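4. Trial of the Udanine kitchen package

Of the three packages on our list, Udanine was the only one we could run on a normal office workstation, so it got the longest trial. Sold by Koltance on a yearly license. You get the household rooms, a two-armed mobile robot, a task editor and a recorder. Support by email. Everything below was done on the release we installed in October, no patches after that.

4.1 What arrives and how long it took

Install was clean on one machine and painful on the other (driver mismatch, two days lost, see Appendix B). The editor opens with 14 kitchen tasks ready to run. We used all of them at least once and then settled on the pick and place ones, as those were what the Cuautle group wanted to compare against their own runs from the year before.

The recorder writes the camera streams, joint positions and gripper state to one file per episode. File sizes are reasonable. Naming is not — every episode gets a long hash and you have to keep your own table. Noémie Zacharias wrote a small renaming script in the first week and the rest of us never worked without it.

4.2 Close-range views

Most of our complaints come from here. The policies we train lean heavily on what the gripper sees in the last few centimeters, and countertop materials in Udanine are busy. The stock marble is dark brown with a dense web of pale veins. Thin objects suffer on it. In Figure 3 the serrated blade looks semi-transparent, veins showing through, while the yellow rod next to it stays easy to pick out. Our segmentation baseline found the rod in nearly every episode and lost the blade often, in whole or in part. Shadows are a second issue: a toothed dark patch on the stone was labeled as a blade more than once.

We asked Koltance whether the transparency is a material setting. Answer was yes, can be changed per object, not documented. We left it at the default for the trial, since a buyer would probably do the same.

Figure 3. Close view toward the countertop, default materials. Gripper fingers open, yellow rod and serrated blade between them.
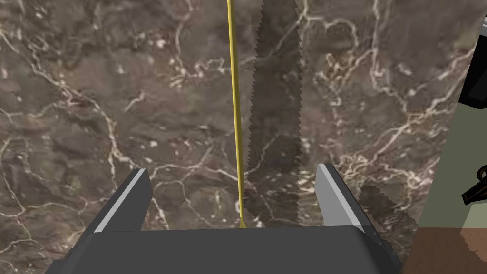
4.3 Room views and layout

The wider camera is in better shape. Rooms have enough in them to be useful without slowing the renderer down, and a person looking at the stream can tell at once which arm is where. Both arms are in view in Figure 4, one gripper near the front edge of the island and the other in front of the toaster. What costs you is the overlap. With the right gripper up, part of the toaster is covered from this viewpoint, and any detector fed only this camera has to guess the rest. The white body panel also takes up a lot of the lower image. Cropping it away helped our baseline and we recomend doing this before training.

Small items on the back shelf are a fair test. A bottle, a red round object, a white cup-like thing partly behind it. At this distance they are few pixels each, and our results on them were poor at the default resolution.

Figure 4. Room view from the robot, both arms at the kitchen island.
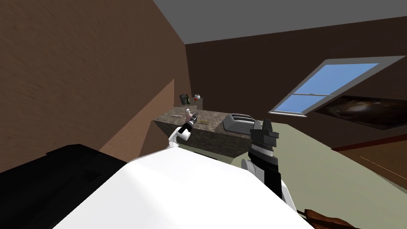

Changing the layout is quick once you find the right menu. Furniture can be moved by typing in coordinates or by dragging, and the editor refuses positions where two solids intersect. Good. It does not check reach, so you can build a task the arms cannot do and only find out when episodes start timing out. We did this with one shelf height and burned most of a night on it.

4.4 Volume and stability

Our target was 2,000 usable episodes. To get there we ran 2,397 in total, the remainder thrown out for timeouts, objects falling through the counter or files that would not open. The fall-through cases cluster on thin objects lying flat, so again the blade type items. Raising the physics rate fixed most of them at the cost of a much slower run. No crashes of the main program on the second machine. Several on the first, all early, none after teh driver was sorted out.

Compared with Botville (Section 3), Udanine gives better rooms and worse close-up materials. Recorder is the stronger of the two by a clear margin. Price is higher, though academic licenses narrow the gap and Koltance did extend ours by a month when we asked. Per-task success rates are in Table 5.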